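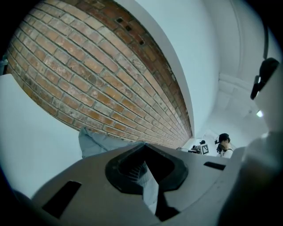 *Gripper cam, brick wall side, cloth at the base of the wall.*

2025-08-10, pose sync for the two hand-held grippers

Big day for the tracker! Aušra found why the left and right trajectories drifted apart: the loader was matching on arrival time, and I'd blamed the fisheye calibration all of February. Switched to capture stamps and reran 1112 segments. Gap between streams is down to 8 ms, was up to 9 frames on the bad ones.
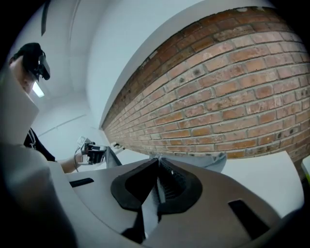

Next I moved the smoothing after the merge, so both hands share one clock before any filtering. Cloth folding benefits most, the relative pose of the grippers is what the policy reads. Wilmer wants the same change in the Jilleo branch, will cherry-pick. 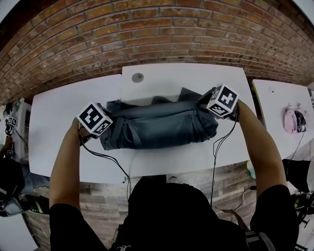

Do we still need marker poses with the headset track running?

For now we keep both, and the markers win when they disagree by more than 5 mm. Threshold is in the merge config.

Todo: replay viewer still plots the old stamps. Ask Domenica.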